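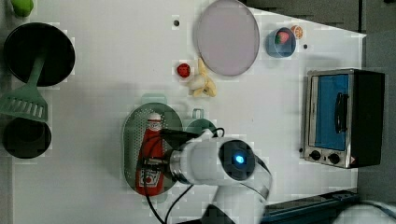

The toy kitchen laid out on its white table, toaster oven on the right.

Moltach's play kitchen table is open again

5/9/22

If you came by the Toprak building over the winter and wondered where the toy kitchen had gone, it's back, and I'm so happy to be the one writing this! The set was boxed up when we painted, and then the boxes ended up behind other boxes (you know how that goes), and it took me most of a morning to dig everything out and get it onto a table again.

The new spot is at the Betumard Street end of the long room. The table is plain white, which I wasn't sure about at first, but the colors look great on it. The red tomato and the yellow bananas really pop, and the strawberry looked so sweet in its little blue cup that I left it there for a while. The big black pan came through storage just fine, and so did the green slotted spatula, which I was certain we'd lost.

We have up to 57 pieces to put out once the second box is sorted, so please don't worry if your kid's favorite isn't there yet. I haven't even opened the bag with the pretend bread. The oven is my favorite part of the whole thing. It's a good chunky size, with a handle that small hands can get hold of, and it has already had a plastic pie in it for two days straight.

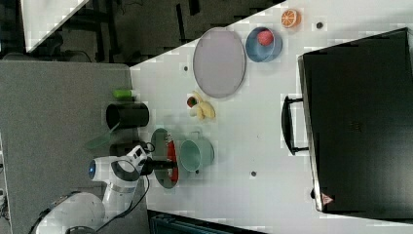
What's on the table now

Mostly fruit and dishes, to be fair. There's a halved orange with the segments showing, a banana, a blue bowl with a pink ball in it (peach? my daughter says peach, so I'm going with peach), and a pale green mug that never seems to stay standing up. The ketchup gets fought over more than anything else, so I'm asking around for a second bottle. If you have one in a drawer at home, bring it over.

The money for the set came out of the Wultudum street sale, which made $1,156 last July. We still have a bit left and I'd love to spend it on a proper set of cups, but I'm open to ideas.

The table is out every morning from 9:30 until noon, for ages 6 and under, though I've seen a seven-year-old or two having a very good time and I'm not going to be strict about it. Coffee is by the door, and please send the food back to the table before you go. I found an egg in my coat pocket last week!
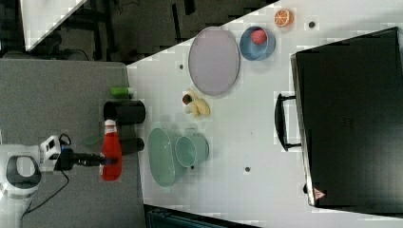 The red squeeze bottle, with the plate, mug and fruit on the table.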